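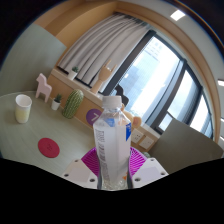
So I finally cleared off my little table this November, and I'm weirdly proud of it! It had turned into the place where everything landed — mail, chargers, 17 pens (I counted, most of them dead). Now I only keep what I like looking at. The pink horse stays, obviously, and so does the potted succulent, which Sadao Kikuchi gave me when he moved out to Kalness. The red coaster is for my tall cup, though I forget to use it half the time. My one new habit is keeping a plastic bottle within reach so I drink something before lunch. If you have a good trick for keeping mail off a table, write in and I'll put it in the next issue.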